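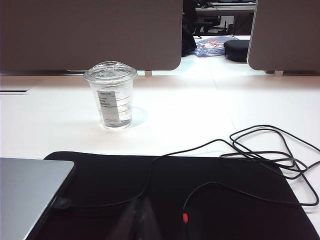
Food & Drink > Town Life
Search this site Go

The public fountain in Jornach ran dry in March, and the town took it hard. It had stood on the square for 332 years, fed by a spring above the Clusel road. Older residents still filled jugs there every morning and used the water for coffee and soup.

Engineers traced the fault to a cracked pipe 27 feet down. Repairs took seven weeks. The water is back now, a little colder than people remember, and the line at the spout starts before 6 a.m. The bakery has gone back to using it for its rye bread.

Last updated: June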